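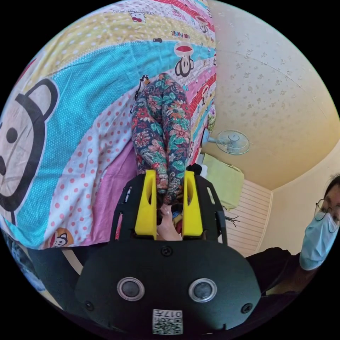

According to Pickering, the draft rules are "mostly things people already do," and the site could have signed them off in January. We don't agree, and the figures for the period are part of the reason.

Progress report, February 2022
Handling rules for hand-held gripper recordings, folded clothing

The target was 500 recordings checked against the draft. We have 400. Of these, 83 failed on at least one rule, most often the one on grip: both fingers must be on the cloth before the fold is moved, and the free hand must stay off it. Flusaretti passed nearly all of the same recordings with its own checklist. That checklist asks whether the garment ended up folded. It says nothing on how it got there, so we would not read much into the pass rate.

Rules 1 to 6 are stable. Rule 7 (bedding with busy prints under patterned clothes) is still open. Humitz wants plain covers everywhere. That would make checking easier and would also throw out most real bedrooms – we have asked for evidence before changing anything and have received a slide.

The Jirkis labeling guide was adopted on paper. In use, 2 reviewers given the same recording still disagree on when a grasp begins, and the guide's definition ("firm contact") does not help them. We suggest dropping the word firm.

Spending is on plan. The remaining recordings should take about a month to check. We ask that the words "good practice" stay out of the title until the grasp definition is settled, and that no supplier be told it complies before then.

Open items: wording of rule 7; grasp start; who keeps the failed recordings.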